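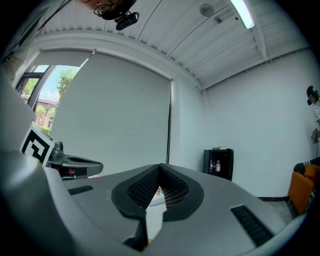

New blinds and better light for the Erkent Street workroom

If you've been past our place lately and wondered why the big window looks different, we've finally sorted the blinds! I've been going on about this since winter, so I'm giving it a proper write-up, and those of you who only come in for the evening sessions can catch up.

The upstairs workroom gets the afternoon sun full in the face. It's a lovely window (big, dark metal frame, a nice view of the tree and the red brick across the way) but from two o'clock on you could hardly see what was on your bench. Rosalie Mayrhofer used to pin an old bedsheet over it with bulldog clips, and the bedsheet used to come down on whoever was sitting closest. Usually me.

So in October we put in a light grey roller blind. It's the plain kind with a pull cord down the right-hand side, and it covers most of the glass when it's down. I like to leave a bit of the left side showing so there's still some green to look at. Aitana Valcárcel would have it shut completely, and we've agreed to disagree. Whoever gets in first sets it for the day.

We got prices from two shops, Rüegg and Clalo. Rüegg came in at $700 fitted, and Clalo quoted $436 if we picked it up and did the fitting ourselves. You can guess which one we went for. Rosalie brought her good drill, I held the ladder and handed up screws, and the whole job took a morning, including a long stop for tea and a slice of Aitana's lemon cake. We did have to take it down once and turn the brackets around. The instructions had a drawing that could have been either way up, and I'll stand by that.

The colour got more discussion than the price did, believe it or not. I was keen on a dark green, and someone wrote "anything but beige" on the whiteboard and underlined it. Light grey won in the end because it lets the room stay fairly bright with the blind down, and it goes well enough with the white ceiling. I've come around to it.

While the ladder was out we had a go at the ceiling as well. You'll know the one, all white ribs with the metal beams running across, and every rib had its own little shelf of dust. I did the bits over the door and Rosalie did the beams with a damp cloth tied to a broom handle. The long fluorescent light got a wipe too, and the difference was a bit embarrassing. We'd been talking about buying extra lamps! I'm glad we waited.

The black cables up there are staying where they are for now. A few people have asked whether they could be tucked away or run in some sort of channel, and I'd love that, but it's a job for a proper electrician and we haven't got a price yet. Please don't hang anything off them. I'm looking at whoever put up the paper lanterns.

A few small things for anyone using the room. The cord wants a gentle, straight pull. If you yank it sideways the blind rolls up crooked and then it has to come all the way down again before it'll behave. Leave it halfway or lower when you lock up in the evening, and keep the cord out of reach if you bring your little ones along. There's meant to be a cleat for it and I'll have that on the wall as soon as I find where I put the packet.

The old bedsheet has been washed and is in the rag box if anyone wants it for painting. We also have a spare pair of brackets, still in the bag, which would suit a narrower blind if you've got one at home that needs hanging. They're in the top drawer under the kettle.

Next on the list is the window downstairs, which is smaller but gets the morning glare. Idier, the framing place two doors along, has offered us an offcut of blind fabric for it, and Aitana reckons she can make something up on her machine. We'd need to buy the roller and the end caps, and I've put $20 in the tin to get it started. If you'd like to chip in, the tin's on the shelf by the sink.

Come up and have a look next time you're in. Mid-afternoon is the best time, when the sun's right on the glass and you can sit there and see your own work for once. And if you find the blind all the way down, that'll have been Aitana.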